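Counter Clutter: A Gallery of Things That Promise to Save Space

October 2024

The fall Prisovum catalog lists 61 products under "countertop organization." I went through all of them, which is more of that catalog than anyone should read in one sitting. My own kitchen counter is 69 inches long and has to hold a toaster, a kettle and whatever came in the mail, so I have a stake in this.

My complaint is a simple one. Most of these things take up room in order to save room. A rack for your lids is still a rack. A tray for your keys is a tray plus keys. I have bought my share, and I have given most of it away, and I would like to see some proof before I buy any more.

What follows is this month's batch, with my notes. Readers of the last gallery told me I was too hard on the spice carousel. I have looked at it again and I stand by what I wrote.

The sponge caddy
Sold by Holub as a way to keep the sink area neat. Mine kept the sponge neat and grew a ring of slime underneath that I had to scrub off with a second sponge. A saucer does the same job and goes in the dishwasher.

The stacking shelf
Two levels, so in theory twice the plates. In practice you can't get at the lower plates without moving the upper ones, and you end up using the same four off the top. I will admit it works for soup bowls.

The drawer divider
Spring-loaded, adjustable, and it crept toward the back of the drawer every time I closed it. After two weeks the forks had one inch and the spoons had the rest. Claltport says its newer version grips better. They said that about the old one.

The bread box
I wanted to like this. It looks good and it hides the heel of the loaf nobody eats. It also hides the heel of the loaf until it turns green. The label claims it keeps bread fresh longer, and I'd like to know longer than what.

The magnetic knife strip
One of two items in this batch I'd call useful. It takes up wall, and I have plenty of wall. The adhesive version is another matter. I don't trust glue with a chef's knife over my feet, and I'd suggest you find some screws.

The mug tree
Probably the oldest idea on the page. A round base, a post, a few pegs, and you hang your mugs where you can see them. The wooden kind is the one I see most, and I've never been sure who it is for. If you own four mugs, they fit on a shelf. If you own a dozen, you need the shelf anyway.

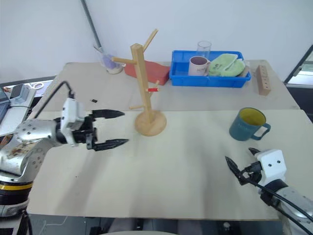

My other doubt is about the pegs. A short peg near the base leaves very little room for a tall mug, and a big handle wants to swing until it knocks its neighbor. Put one heavy mug up high and nothing across from it, and I start watching the whole thing out of the corner of my eye. The Trenergate listing calls its tree "perfectly balanced." With what on it?

I'd also ask how often you dust. Mugs hung at an angle stay fairly clean inside, but the pegs and the top of the base don't.

The bin
Plain, plastic, open at the top, no claims printed on it. The other useful item. Things go in, and when it's full you have to decide about them. Mine is 60 percent takeout menus at the moment, and I can't blame the bin for that.

Comments are open until the next batch goes up in November. If you have a mug tree and you love it, tell me how many mugs are on it today, and how many are in the sink.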